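Moving a home file server to second-hand parts

9 min read

The old server was a desktop tower from the Nonham surplus sale, and it had been running in the hall cupboard for longer than I'd like to admit. In March it began dropping its network link under load. I replaced the cable, then the network card, then gave up and priced a rebuild. This post covers what I changed, what I measured, and one filesystem setting I got wrong.

The requirements were modest. Two people's documents, a photo archive, a music library, nightly backups from three laptops. No transcoding, no virtual machines. The box needs to saturate a gigabit link, scrub its disks without falling over, and draw as little power as possible when idle, which for a home server is nearly always.

Idle draw was the number I cared about most. The old tower pulled 61 watts at the wall with the disks spun down. Over a year that comes to a bit over 530 kilowatt hours, for a machine doing nothing most of the day. I measured it with a plug-in meter left in place for a week, and the figure barely moved.

New low-power boards are sold everywhere, but the ones with enough SATA ports cost more than I was willing to spend. Used office desktops are cheaper per unit of anything. The trouble with those is proprietary power supplies and cases with room for one drive. I settled on a used standard-size motherboard and a separately bought processor, both from a reseller called Cisteck, whose listings at least state the board revision.

Board revision matters. The same model name can cover two or three different layouts, and the firmware that supports a given processor may exist for one and not another. Check the support list against the revision printed on the board before ordering the processor. If the board arrives with firmware that is too old, you need an older processor to boot it and flash it, and then you own two processors. 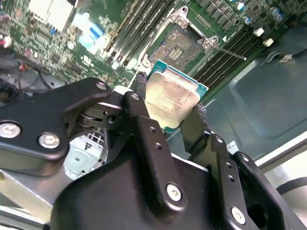 Memory was the next decision. The usual forum advice is a gigabyte of RAM for every terabyte of storage. That figure gets repeated far outside the deduplication setups where memory really is tight. For plain file serving, 16 gigabytes is comfortable and 8 would have done. I bought two 8 gigabyte ECC sticks, having confirmed that the board passes ECC through to the processor and doesn't just tolerate the modules. Many boards do the second and the listings rarely distinguish them. On Linux, the quickest check is whether the EDAC driver loads and reports a memory controller. If it doesn't, assume you have no error correction until proven otherwise.

For the case I reused the old tower. The drive cage takes six disks and the fans were fine after a clean. The power supply was replaced with a smaller unit. Large supplies are inefficient at low load, and the old one was rated for a graphics card this machine will never have.

With the new parts in and the disks spun down, the meter read 37 watts. I had hoped for something under 30. Two changes got it closer. Enabling the deeper package sleep states in firmware saved four watts, and removing an add-in SATA controller that was blocking those states saved another five. The controller had no disks on it. I had put it in for future use and forgotten it.

28 watts, then. I left it there.

Now the mistake. I created the storage pool with the default record size, which is 128 kilobytes, and copied everything over. That is a sensible default. I then read a post recommending one megabyte for media, and set it on the parent dataset, where every child inherited it. One of those children holds the mail index, a database that rewrites small pages constantly. Each small write to a large record means reading the whole record, modifying it and writing it back out. Mail search went from instant to several seconds, and the disks were audible from the kitchen.

Changing the setting back does not fix existing files. Record size applies to blocks as they are written, so the data has to be rewritten. I made a new dataset at 16 kilobytes, stopped the mail service, copied the index across and switched the mount point. The photo and music datasets stayed at one megabyte, where the larger size does no harm.

Some notes on the copy itself, as the numbers may be useful to anyone planning a similar move:

The photo archive went across at near line speed, as expected for large files. The documents folder was much slower. It contains a great many tiny files, and the cost per file dominates. Packing it into a single tar stream and unpacking at the other end took less than half the time of a file-by-file copy.

I verified with checksums generated on the old machine before the move. There were 2469 files in the oldest photo directory and one failed to match. The copy on the old server was already damaged, going by a backup disk from years earlier that had a good version. I have no way of dating the damage. The old machine had neither ECC memory nor a checksumming filesystem, so there was nothing in place that would have noticed.

Backups are unchanged, with a nightly snapshot sent to a second machine in the garage and a disk rotated off-site. I did take the chance to test a full restore, onto a spare drive, on a Wednesday evening. It finished a little after 2 a.m. and I've written the duration on the label.

Still to do: the scrub schedule clashes with the laptop backups and needs to move, and the rear fan runs at full speed after a warm reboot until the fan control service is restarted by hand. I suspect a module load order problem but haven't looked into it.

Related posts
Reading SMART data without panicking
Replacing the hall cupboard door with a vented one
A year with the Iria router
Tar, rsync and very small files

Contact | © Rosenthal Notes | Back to top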